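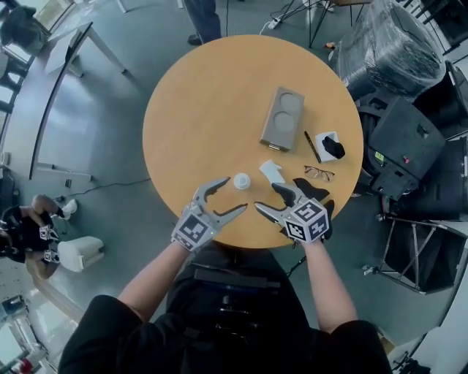
Last changed: Saturday, 15:22

Glasses on a shared table

The round table gets cleared last, so small things collect on it. Today: a gray box with a clasp, a black pen, a small white box with a black cloth on top, a white cup, and a pair of thin-framed glasses with clear lenses, set down with no case.

Glasses are the only item in that list with a failure mode worth writing up. A lens resting face down picks up grit from the tabletop and scratches at the center, where it matters. Folded, temples down, lenses up is the correct position. Open and upside down on the brow bar is acceptable for a minute or two.

Cloths are the second problem. I own two black ones. One is for lenses and the other is for everything else, and they cannot be told apart once unfolded. Teresa Ramalho suggested a stitch of white thread in one corner - done in August, still holding.

Order of clearing, as it now stands:

Glasses into a case.
Cloth folded and put away.
Cup to the sink.
Pen to the drawer.
Crumpled white stuff to the bin, after checking that it isn't wrapped around a screw.

The top then gets a damp wipe with the grain and a dry one after. I used Feltard polish for a while and stopped, as it left a film that showed every ring. Apolline Lacroix still has the rest of the tin.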